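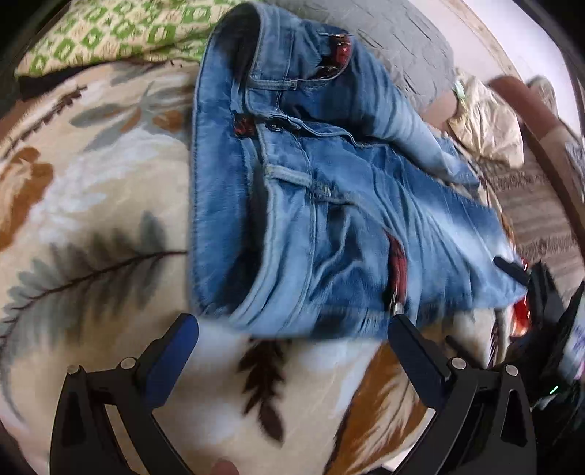

How many demos does it take to teach one folding task by hand?
Plan on 40 clean ones for a single garment type, then add more only where the policy fails.

kettle_offset
That matches my numbers for towels. Jeans were worse. I recorded 62 with the handheld grippers and the policy still grabs two layers at the waistband when the legs are bunched on top.

Filali_bench
Were those all from the same starting pose? If you lay the jeans out flat every time, the model never sees a crumpled start. Drop them on the bed and record whatever you get.

kettle_offset
Crumpled starts, mostly. Patterned blanket underneath.

nern_ops
I would drop handheld and go to remote control. On our Nernard arms the operator can't make a motion the arm can't make. With handheld we threw out 3 sessions in July over wrist angles past the joint limit.

Filali_bench
Disagree. Remote control on cloth is slow and people hesitate before every grasp. The policy learns the hesitation. Check reach in the Trurkameck replay tool before training and drop the bad episodes.

nern_ops
Replay checks reach. It does not check grip force, and denim seams need more than a towel hem.

kettle_offset
Force is probably my problem. Pads slide off the thick part of the waistband. Does Ferby log finger width per frame or only open/closed?

Filali_bench
Width per frame, but it's off by default. Turn it on and redo the last set.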